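合租房的押金，房东说要扣 200 欧，合理吗？ 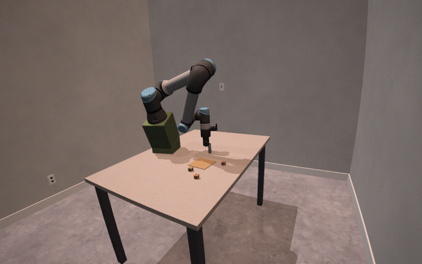 Emília Paulík 发表于 二月

大家好，我的中文不是很好，请多多原谅。我和一个同学合租一个房子，住了一年半，上个月搬出来。押金一共是 456 欧。房东现在写信给我，说客厅的墙有脏的地方，要重新刷漆，所以他要扣 200 欧。

我们搬进去的时候，墙已经不是新刷的，可是那个时候我没有拍照片，只有一张交接单，上面写“墙面状况一般”。我想问，这张单子有没有用？还有，他没有给我看发票，只在信里写了一个数字。我应该先付钱还是先回信？

Rhodri Prosser

交接单当然有用，请你一定保管好原件。写了“状况一般”，就是说房东自己也承认墙不是新的。正常居住造成的旧，一般不应该由租客付钱，但是每个地方的规定有一点不同，你最好也看一下合同里面关于刷漆的那一条。

我的建议是先回信，不要先同意任何数字。信里请他给三样东西：发票或者报价单、脏的地方的照片、上一次刷漆的时间。我以前的房东开始也要扣很多，我写信以后，他改成 60 欧，是清洁烤箱的费用，这个我觉得是对的，就接受了。

信要寄挂号，电子邮件也发一份。

Iolo Vaughan

刷一面墙自己买漆 40 欧就够了，他要太多。不要给。

Celeste Caldeira

补充一点：你们是两个人合租，请看押金是谁的名字交的。如果合同上有两个名字，回信也要两个人都签字，不然房东可能说只收到一个人的意见，又要等很久。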